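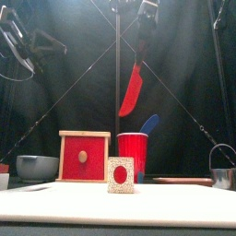 Which items can go in the Kelitz picnic and table set store?
The set covers cups, cutlery and small serving pieces in plastic, plus metal pots up to 13 cm high. Store knives apart from cups, as blades left inside a cup tend to mark its rim. A plastic knife with a broad, flat blade and a rounded tip, like the red one, goes in the cutlery tray with the blade facing down.

Can a red cup and a red knife be listed as one item?
No. Colour is recorded in a separate field. Each piece has its own line, even when the colours match.

Where do metal pots go?
On the lower shelf. Do not stack plastic cups inside them.

What is the load limit of the tray?
The Dilta tray (part 2661) takes 12 knives in a single layer. Use a second tray for any more.

Can the tray be washed?
Yes, by hand. Let it dry fully before refilling.

How do I order a replacement tray?
Write to Houda Salem at Oltex and quote form 809. Orders placed after the end of April are sent with the next delivery.

Page last checked: 2022-03-13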